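Home → Comics → Series → Heltside (comic)

Heltside is a Belgian comic series written and drawn by Jelle Verschueren.

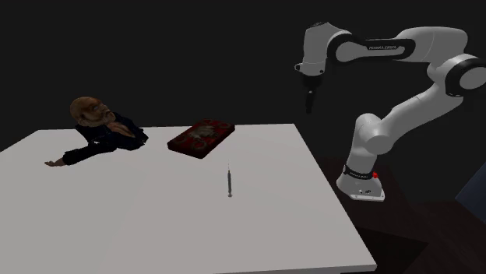 It ran for 12 albums under the Mertens imprint and follows a harbor clerk named Clura, who solves crimes mainly by refusing to go home. The first album appeared in January and sold 583 copies, a figure the publisher called promising and then stopped mentioning.

Style
Verschueren works in clear line with flat color. Backgrounds are detailed in the early albums and become foggier as deadlines approach. Album 7 is set almost entirely at night.

Adaptation
An animated version by the studio Skilell was planned at 17 episodes. Two were finished - both of them the pilot, with different endings. Fans still disagree over which one counts.

See also: List of Heltside characters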